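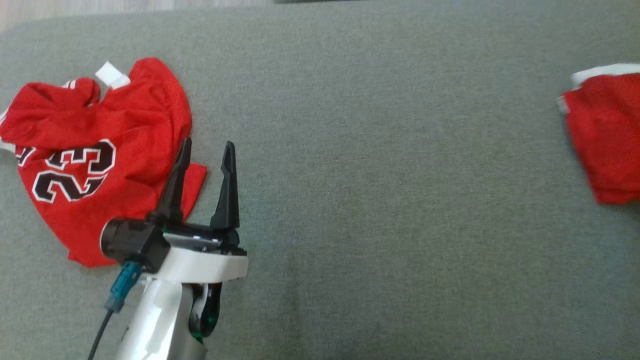
Readers of the Pestora household pages have long held that a mesh jersey should never be folded across its number, and one of them wrote in to say that a single careless summer in a drawer had left a crease through the digits that no amount of smoothing would take out. The advice is sound as far as it goes, though most jerseys will forgive a good deal more than that.

Basketball jersey (care and folding)

A basketball jersey is a sleeveless, loose-fitting top worn for the game of basketball and, very commonly, as everyday clothing by people who like the game or simply like the shirt. It is usually made of a light knitted mesh, often polyester, with trim at the neck and armholes, and it carries a large number on the front, the back or both. A number in black with a white outline, such as a 23 on bright red mesh, is easy to read from a distance, and easy to find in a heap of laundry too.

Fabric and lettering

The small holes in the mesh let air through and help the garment dry quickly. They also make it slippery to fold, as anyone who has tried to stack five or six of them on a closet shelf will know. Numbers may be sewn on in layers of cloth (often called tackle twill), pressed on with heat, or printed with ink. Sewn numbers are stiff and hold up well. Pressed and printed ones are softer and lighter, but they dislike high heat and may crack with age.

Washing

Most households wash a jersey inside out, in cold water, with other things of a similar color. Red is the color to watch, and a new red jersey is best washed by itself the first few times, particularly if there is white trim that could pick up a pink tint. The Heitmann laundry guide, a thick and rather lovable book first put out in 2000, gives a whole chapter to team clothing and suggests a gentle cycle with no fabric softener. Hanging to dry is kinder than the dryer - a hanger over the bathtub does nicely overnight.

Folding

A jersey that comes out of the basket in a bunch should be shaken once or twice from the shoulders and laid face down on something broad and soft. A bed or a sofa cushion is fine, and a slightly fuzzy fabric has the pleasant effect of keeping the mesh from sliding away. The sides are brought in toward the middle, the hem is turned up once, and the lower half is carried up to the neck. Where the number is very wide, many people prefer to roll the jersey loosely from the hem.

The Kollham method, named for the storage company that printed it on the lids of its boxes, places a sheet of plain tissue over the number before the last fold. It takes longer, but it suits jerseys that will be put away from spring until November.

Storage and display

Jerseys in regular use do well in a drawer, standing on edge so that each color shows. Those kept for sentimental reasons are often hung on wide padded hangers or placed in a shallow frame behind glass. The Gemero frame, a familiar choice, opens at the front and is 90 centimeters tall, which leaves a comfortable margin around most adult sizes. Direct sunlight fades red mesh over time, so a hallway wall is usually preferred to one facing a window.

See also: Mesh fabric; Laundry sorting; Tackle twill; Team uniform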